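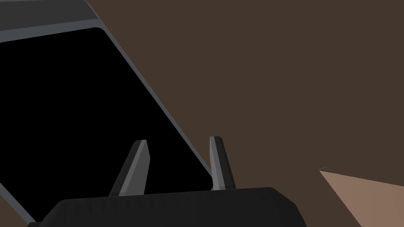
Dinner at Povilar, Notport branch: notes in nine posts

1/9
Went to Povilar on 2018-04-24 with Melahat Tatlı and Ataberk Ağca. Table for three, booked through Netlow. The booking was held for 15 minutes, as the confirmation said. We used nine of them looking for the entrance, which is on the car park side.

2/9
Seating: two rooms. The back one is quieter and further from the kitchen door. Ask for it when you book. The front room has a speaker directly over the middle tables and the volume does not change during the evening.

3/9
Starters. Lentil soup, served hot, slightly under-salted, lemon on the side. Grilled aubergine with yoghurt, correct texture, too much garlic for Melahat and the right amount for me. Bread is free and refilled once without asking.

4/9
Mains. Lamb shoulder for two, listed on the menu as a 60 minute wait. It came in just under that. Meat came off the bone with a spoon. The rice underneath had taken up the fat and was the best thing we ate.

5/9
Ataberk had the sea bream. Skin crisp, flesh overcooked near the tail. He mentioned it when the plates were cleared. The waiter noted it and took the side salad off the bill.

6/9
Pudding: one semolina cake between three. Dense, cold in the centre. I would skip it and go to Arnardóttir round the corner, which does a better one and stays open later.

7/9
Service charge is added automatically. It is printed at the foot of the menu in small type, so check before you tip on top.

8/9
Replying to a question: yes, there is step-free access, through the side door. Ring the bell. The toilets are on the same level. Parking is free after six and the car park was over half full when we left.

9/9
Compared with my visit last August: soup same, lamb better, fish worse, prices up slightly. Would go back for the lamb, on a weekday, back room.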